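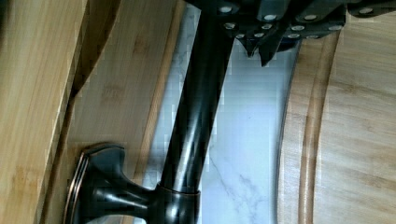 Kitchen faucet in a dark bronze finish.

Independence Was Won in Small Towns Too
Anil Kamath
16/11/2018

Most school histories of independence are lists of great men. A student learns where the leader was born, when he was jailed, when he took office and how he fell. I think this is a poor way to teach how a colony becomes a country.

My objection is practical. A leader who gave a speech to 990 people needed somebody to rent the hall, print the notices and feed the speakers who came by train. Clerks, nurses, dock workers and market women did that work, often for years before any party had a name. Take them out and the student is left thinking that a nation appears when one brave person asks for it.

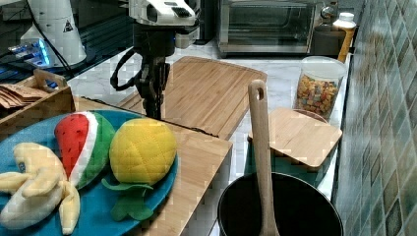
Bamboo cutting board on a marble countertop.

I went through three textbooks last November. Each gave around 20 pages to the leaders at the independence talks. The strikes that came first got a paragraph or two, and the women's groups got a single line in one book and nothing in the others.

The usual answer is that there are few records of ordinary members. There are fewer, I agree. But union minutes, court files and local newspapers exist, and many have never been read by anyone who writes for schools. Old people can also still be interviewed, though that gets harder every year.
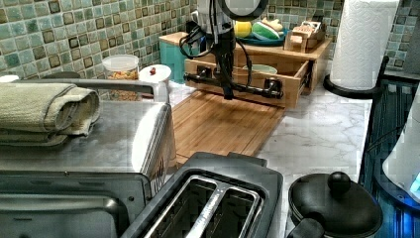
A light green bowl in a wooden drawer.

There is a political cost as well. When one man is made to stand for the whole struggle, his party can claim the country as its property. Later governments have done this for decades, and anyone who complains is told he is insulting the founder.

I would keep the leaders in the book. I would cut their chapters by half and give the space to one town, followed for seven years, from the first meeting to the first election.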